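Vellow (manipulation method)

June 29, 2023
By Nneka Akande
2 min read

Vellow is a method for teaching robots to pick up and sort household objects from demonstrations made with a hand-held gripper. It was described in March by Prodromos Karagiannis and colleagues at the Skikwood laboratory.

A person carries out the task with the gripper while a camera on it records the view — no robot is needed at this stage. A policy is then trained on the recordings. The first release held 3,124 demonstrations from three kitchens. Karagiannis reported that adding the last 500 changed the results very little.
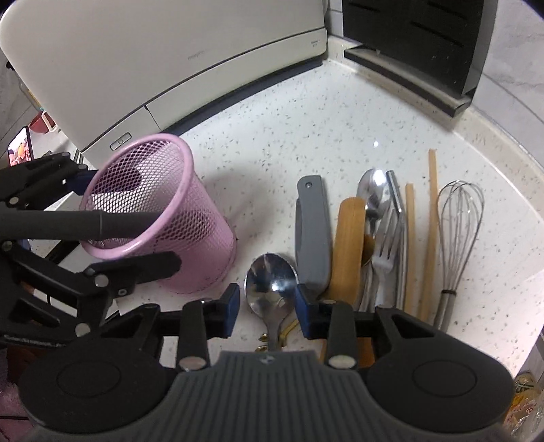 Hand-held gripper open around a metal spoon, with other utensils and a pink mesh holder on the counter.

A later version, Cavon, added tasks with four or more objects.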